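Progress report on the Firia folding project
To: Anqi Wei, Brondness Fund for Working Life
From: Leokadia Tokarz, Drevmont Linen and Garment Service
Thu 4 October

Dear Anqi,

Thank you for your patience with this one. I know I promised it before the end of the summer, and then we had the boiler trouble and the new hospital contract in the same stretch of weeks, and the report kept sliding to the bottom of my tray. I would sooner send you something a bit late that tells you how things stand than something prompt with nothing in it, so I hope you will forgive me.

You asked in your last letter for less about the machine and more about the staff, and I have tried to stick to that, though you will have to put up with a little about the machine first.

Where we are

The Firia arm went in on the flatwork side in January, as planned, and it now handles most of the pillowcases and hand towels on the day shift. It is slow compared with Dayana Cárdenas (everybody is slow compared with Dayana Cárdenas) but it is steady, and it does not mind the warm end of the room. On a good shift it gets through 391 pieces that a person would otherwise have stood and folded. On a bad shift it drops things, or makes a neat little parcel of something that should have been flat, and somebody has to go over and put it right. We have had fewer of those since the supplier changed the table height in the spring.

Garments are another matter. T-shirts, scrubs and the soft trousers from the care homes are still folded entirely by hand, and they are the work the second half of your grant is meant to look at. A pillowcase has four corners and they are where you expect them to be. A T-shirt that has been through the tumbler can land any way it likes, and the first job is finding out which end is the neck. Our folders do this without thinking, and for a long time that was exactly the trouble, because when the engineers asked them how they did it they could not say!

So since the early summer our people have been showing instead of telling. They fold while wearing sensor bands at the wrists, and the movements are recorded along with the view of the cloth. We have 300 usable recordings so far, against the 40 we had when I last wrote. We started at the ordinary folding tables and have been moving on to more awkward places, chairs and low surfaces and so on, as the Firia people want the system to cope with somebody's actual room and not only with a clean bench.

What it has meant for the people

You will remember that there was a good deal of worry at the start. I had eight folders in the break room in January and I don't think one of them believed me when I said that no hours would be cut. I would not have believed me either. The written guarantee you asked for as a condition of the grant helped more than anything I said, and I want that on record, as I know there was some discussion on your side about whether it was needed.

No one has lost hours. One folder retired, which she had been planning anyway, and we have filled her place. What has changed is the shape of the day. People used to stay at one table from start to finish, and now they move between garments, checking the arm's output, and the recording sessions. Most of them like the change. The two who don't have been kept on garments full time at their own request, and I see no reason to push them.

Sore wrists and shoulders come up less often at our monthly talks than they did. I would like to say that is all down to the arm taking the towels, but we bought better mats in the same quarter and I can't honestly untangle the two.

Pay for the recording work took us longer to settle than it should have. We began by treating it as normal time. Myroslav Karpenko raised it with me, very politely, and made the point that teaching a trainee has always carried the higher rate here, so why should teaching a machine be any different? I had no good answer, and from June onward the sessions have been paid at the trainer rate. It has put us over on that line of the budget, and the revised figures are in the attached sheet.

The garment sessions

The folders now choose for themselves how to start a piece. We had been giving them a set order of steps, and Dayana told us it made her feel as though she was folding with someone else's arms. Without the set order the sessions are slower to sort through afterward, but the work is much closer to what happens on a normal day. A seat gives very little room to spread anything out, so a shirt has to be opened up a bit at a time, one hand holding an edge and the other working along the folds.

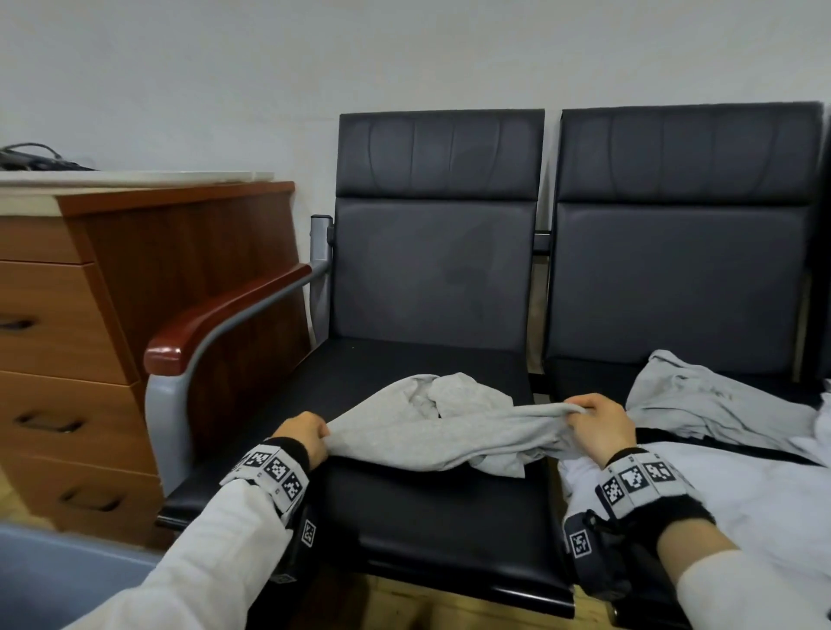 Wálter Taipe wrote in the session book that the cuffs are fine for the first hour and after that he starts to notice them whenever he turns his wrists over, and that he would rather do two short sessions than one long one. He added that he had caught himself folding more carefully than usual, the way you drive when there is an instructor in the car, and he wondered whether the machine would end up learning his best manners and none of his shortcuts.

I thought that was a very fair question and passed it straight on to the engineers at Cabral, who look after the recordings. They are going to let people warm up on a few pieces before they start saving anything. We have also split the sessions in two, as he asked.

What comes next

The first trial of the arm on T-shirts is set for January, on one table, with a folder beside it at all times. I am not expecting much from the first weeks and I have told the staff so. Before then we need to agree who may see the recordings and how long they are kept. The folders want a say in that, and I have promised them one. A draft should reach you next month.

I would also like to ask whether any of the unspent travel money could be moved over to cover the trainer rate. If it can't, we will find it somewhere else, but I would be glad of an answer before we close the quarter.

Do come and see us if you are out this way. The day shift has its break at ten and there is usually cake.

With warm regards,
Leokadia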